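Trays, tape and tableware: the Dimesgate table setup

Posted Thu 10 October by Morena Gentile

Quick page before I lose the pictures again. People keep asking how we lay out the tables for the place setting sessions at Dimesgate so I'm putting it all in one spot. Tray, plate, spoon or fork, taped grid on the table. Nothing fancy. Sorry for the typos, doing this between two other things and Sem needs the laptop back.

Background for anyone new. We started in June with bare tables and it was a mess, trays drifting all over, every table set a different way by lunchtime. Rosario said tape. So, tape. Blue masking tape mostly, comes up clean if you don't leave it the whole summer (we left it the whole summer on one table, ask Edgardo).

Paper first, then tape on top. Long lines before the short ones. Pull the paper tight or you get a ridge right where the tray wants to go and then it rocks. The green trays are the ones to use, the rim stops the spoons wandering off. One plate per tray, cutlery on the plate or next to it, depends which card you're working from.
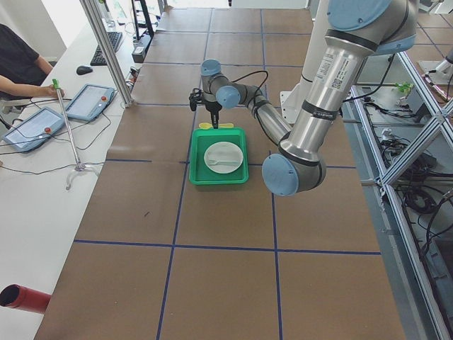 Does the tray have to line up with the tape?
Only for the first round. After that put it wherever the card says, across a line is fine, the tape is there so you can find the same spot again next week.

A few things on tape becuase it takes up most of the setup time. Ulises does it with a long ruler, Sem does it by eye, and you can tell which is which. The squares don't need to be perfect. Bigger squares are easier to work with than small ones, we tried small in June and everyone just ignored them. Press the crossings down with your thumb, properly, that's where it lifts first. If a strip goes on crooked leave it unless it's really bad, peeling takes the top layer of the paper with it.

Gray surface takes tape fine too, no paper needed. Wipe it before you start. Crumbs and bits of fluff under the tape will annoy you for weeks.

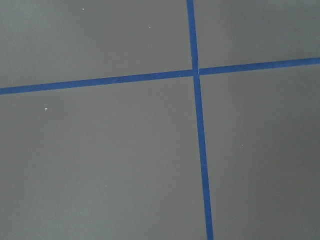
Blue on gray, where two strips cross. Bit of a slant on it.

Tableware next. All plastic apart from whatever Rosario brings from home. White spoons and forks, and the yellow pieces, which are the favorites for some reason and always the first to go missing. Droltach box on the low shelf is for cutlery, Pappas box is for plates, please please don't mix them. I spent most of a morning sorting forks out of the plates box. The list inside the Droltach lid says 134 pieces, if you take something home to wash write it on the list.

Stack the trays rim up when you're done. Plates go in after they're dry. Cilleck is where the last lot of trays came from and they are slow, 9 days if you're lucky, so no cutting them up for crafts (you know who you are).
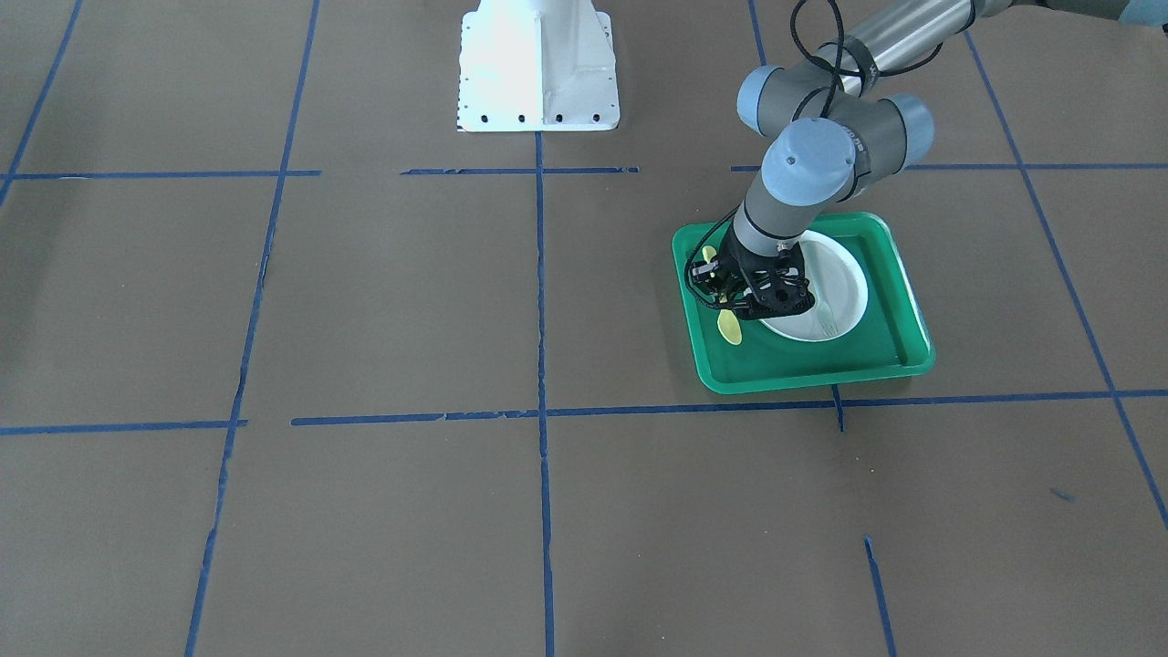 Green tray over the tape line, round plate, white fork on it.

More pictures when I find the other folder. Edgardo has the cards for next time, he's in room 7 most afternoons. If you want to help with re-taping the long table tell Sem or me, bring scissors, ours are usless.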